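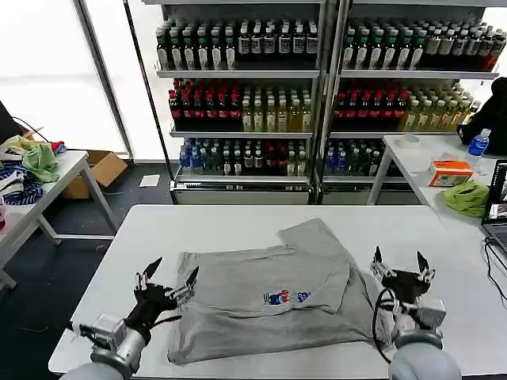 Folding exercise, student robotics course, shirt on the work table.

Proltside Community Help > Education > Robotics and Automation

Scheduling and grading a shirt-folding project for a student team

Posted by Course Office, Babaei Technical Program

Our program offers an elective in which student teams prepare a robot to fold a T-shirt on a white table. The assessment takes place in April. Each team is permitted 32 attempts, and a team passes if the final fold meets the written standard. Two matters have caused disagreement among the teaching staff, and we would be grateful for the views of other institutions.

First, the standard currently reads "the shirt shall be folded neatly." Teams have appealed grades on the ground that the word "neatly" is open to opinion. Second, one team has requested permission to use a simple two-finger gripper in place of the multi-fingered hands. The present rules neither allow nor forbid this. We wish to know whether the two types of equipment can be graded under the same standard.

The course has a budget of 800 dollars for the remainder of the term. Replacement of the hands is therefore outside the scope of this inquiry.

Pejman Shahbazi

The word "neatly" should be removed from the standard. At our school it was replaced with a measured requirement: the folded shirt must fit inside a rectangle marked on a sheet of card, and no sleeve may extend past the edge. The card is placed over the shirt by a member of staff who has not worked with the team. Appeals have fallen considerably under this arrangement.

I would also recommend that partial work be graded. A first fold brought across to the middle of the shirt is a real achievement for a team in its opening term, and a pass-or-fail rule gives no credit for it. Our form awards points separately for flattening the garment, for the first fold, for the second fold, and for the final position on the table. Small creases are not penalized. Cotton shirts will crease however they are handled, and staff were spending too much time on the matter.

With regard to the shirt itself, the same garment should be issued to every team. A printed design on the chest is acceptable and may help students who use a camera to find the front, but a team that has trained on a printed shirt should not be assessed on a plain one without notice.

On the second matter, I see no difficulty in allowing both types of equipment, provided that the team declares its choice before the first practice session.
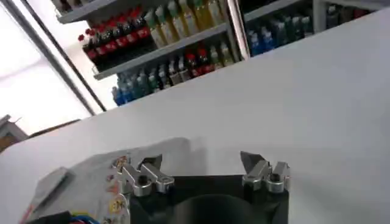 A two-finger gripper takes hold of cloth by pinching it, and the student must therefore plan where the edge of the fabric will be lifted. Narrow metal tips can catch a hem well, but they may also mark or pull thin material, and a covering of soft tape is advisable. A hand with several fingers offers more ways to press and smooth the shirt, at the cost of a longer setup period. We allow 2 practice sessions for either choice and have not found it necessary to adjust the points.

Please note that the attempt limit should be stated more exactly. Your notice does not say whether an attempt that is halted by the operator counts toward the 32. Ours are counted from the moment the arm is released to move, without exception.

Zokia

We let them use whatever they like. The card idea is good. Do check that the table is at the same height for everyone, as our Sunday group lost a full session over this.

Course Office, Babaei Technical Program

Thank you for both replies. The card method will be put before the teaching staff, together with the divided points. The rule on halted attempts will be corrected in the next notice to students. We would still welcome comments from any institution that has assessed both types of equipment in the same term, particularly with respect to the time allowed for setup.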